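Kerubo Obura had 65 picks to get through before lunch and I had her for the gaps between them. So, notes, more or less in order.

She's comparing end effectors for Tredeo, same arm, same table, same fruit. First up was the Estier, a plain two-finger parallel gripper. Now it's a five-figure hand from Prolix. "Five-figure as in price," she says, not looking up. "Fingers are extra, ha. No, they're included."

The parallel gripper was quick. Boring too, her word. "It closes, it opens, you go home. But an apple is round and it's smooth, and with two flat pads you have to be right over the middle or it squirts out." She lost 19 apples that way in May. Bananas were fine.

The hand wraps. Slower to close, a lot more cabling, and the thumb needs it's own calibration every morning. Roos De Smet does that part, usually before 8. "I hate the thumb," De Smet told me from across the room. "Put that in."

Is it worth it? Obura wont say yet. "Ask me about apples, yes. Ask me about anything thin, no. It tried to pick up a pen last week and Roos had to leave the room."

The task itself is dull on purpose. Fruit goes in the basket with the label. She wanted something a visitor could judge without a chart. Lakmal Siddiqui, who writes the controller, wanted blocks. They argued, she won. He still brings it up.

His side of it is force limits. Two settings, soft and firm, nothing in between for now. "Soft drops things when the arm accelerates," Siddiqui says. "Firm is okay on a real apple. I wouldn't try it on a peach."

Any bruising? "Some. We eat those."

Next is the Gunawardena wrist, if it ever clears customs.

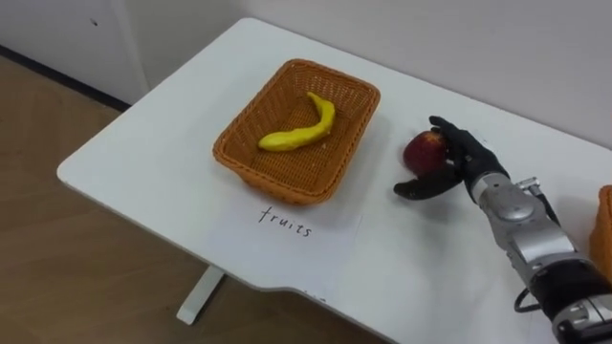

"And then we do the whole thing over," Obura says. "Same fruit list, same speeds, both grippers on the new wrist. Otherwise you're just comparing wrists." She had to go, run was starting.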